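Workshop tips: hand-held grippers, jaws and grip

These notes come from the Cutesach build, a pair of hand-held grippers put together on a shared bench in Perthorpe. Most of them apply to any printed housing with a pistol handle.

Print the housing halves with 3 walls. Run the nozzle slow over the handle, where layer lines end up against the palm.

Cut the jaw cable to 110 mm before crimping. Trimming it afterward frays the end - use heat shrink if you already have.

Set the servo limit at 85 percent of full travel. At full travel the Kotlow servos buzz and pull current even with nothing in the jaws.

Label each unit by hand, on the housing, before swapping parts between them.

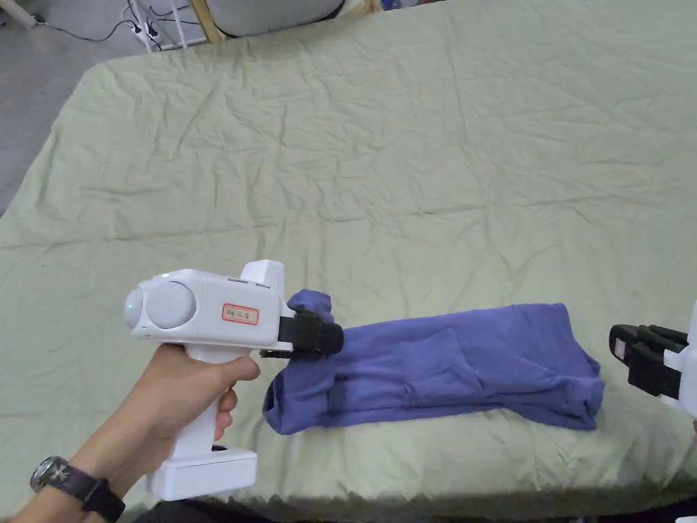 Fabric is a harder test than blocks. Start with a folded knit on a bed sheet and take one end at a time. Rubbery jaws closed on a bunched corner, as on the purple-blue piece, have more to hold than jaws closed on a single layer. Keep the second gripper just above the sheet until the first has its grip. Wipe the jaws with a damp cloth after 29 cycles - lint builds up fast.

Shanti Gautam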